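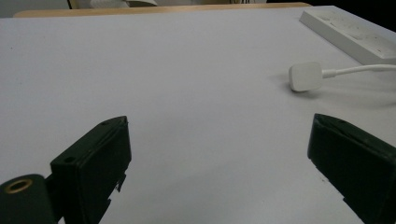
Matt white, and much nicer to work on than I expected.

I've been promising a post on the spare room since January and then doing anything but write it. So, the spare room! Or really the desk in the spare room, which has swallowed all my time and a fair bit of my patience.

If you're new, we moved into the flat on Laronance Road last year and the previous lot had loved a brass-effect socket. Every room. Some were scratched, one was cracked right across a corner, and they all had paint slopped up the sides. I decided they'd all be plain white before the summer, and I've been picking up faceplates whenever Chaudhry's on the corner has them in (they keep them in a bucket by the till, don't ask me why).

The desk is where all of this gets sorted out. I love that desk, it's light wood with a lovely honey grain, and I've been so precious about it that I ended up hardly using it. One mug ring and I'd be in a mood all afternoon. Then I found a big pale board in the sale at Jeninier, reduced to 25 pounds, and thought right, you're going on top. It measures 205 cm on the long side and I carried it home on foot, in wind. Twice I nearly went over a hedge with it.
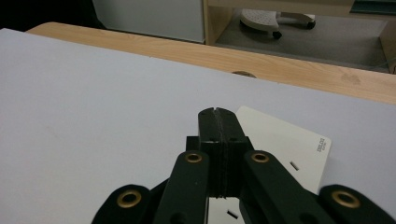 Anyway, it's been brilliant. I can put screws down on it, and little bits of plaster, and the back ends of old sockets with goodness knows what dust on them, and then I just wipe the lot off. It does pick up smudges. I go at them with a damp cloth and a bit of washing-up liquid and most of them shift, though a few are there for life now I think.

The only thing I'd grumble about is white plates on a white board. I put one down, turn round to find the screwdriver, turn back and I'm patting about like I've lost my glasses. I've started keeping the screws in a jam jar lid so at least there's something to aim for.

I did think about having the board cut down so it sat neatly with the desk edge all the way along, but I quite like it pushed on at a slant with a strip of wood still showing at the back. You still get the cable hole, and the dark knot towards the right-hand end that I'm oddly fond of.
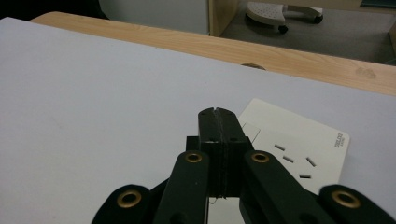 What's left to do

The hallway sockets, which are the worst ones. The one behind the bookcase, which means emptying the bookcase. And I'm leaving the kitchen to an electrician, as there's a double by the cooker I don't like the look of at all.

Then paint. I've narrowed it down to two whites from the Irico chart and I can't tell them apart in the evening, so I might just shut my eyes and point. If anybody has used either of their chalky ones in a north-facing room, do leave me a comment, I'd love to know how it wears near a radiator.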